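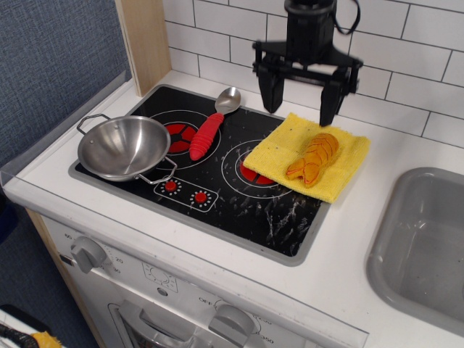
Keep the boring cars going

My neighbour's old Cilness estate failed its test in November, and by the Friday it was on the back of a lorry. Rusty sill, worn bushes, a tired exhaust. The garage had quoted 950 to put it right and told him, kindly enough, that the car wasn't worth it. I've been grumbling about it ever since, mostly to my wife, so now it's your turn.

Worth it to whom? He'd had that car for years (I think I'd borrowed it more than his own kids had) and it started every morning. He's now paying monthly for a Skavora with a touchscreen that bongs at him when he drifts near a white line. I asked what the payments were and I wish I hadn't. Give it 6 months and he'll have spent more than the repair, with years still to run!

I know, I know, old cars can be money pits. I once owned a Henao that ate three alternators and I still can't smell hot wiring without feeling poor. But we've got into this habit of holding the repair bill up against what the car would fetch, when the thing to hold it up against is what the next car will cost you. The resale price only matters if you're selling.

And it's always the dull ones that go. Anything with a spoiler gets saved by somebody. The plain five-door family cars just vanish, and then people wonder why there isn't a cheap runabout left for a new driver.

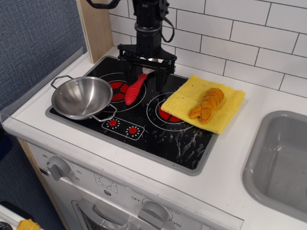 Fatemeh Sharifi wrote to me after I'd moaned about this last time, and she thinks I'm being soft: a rusty sill is a safety matter, she says, and welding one side usually means finding more on the other. Fair point. I've seen it happen, and if the shell's properly rotten then let it go, and strip it for parts first.

His wasn't rotten, though. It needed one patch. I went past the breaker's at Jatport last week and had a look over the fence for it, but I couldn't spot it.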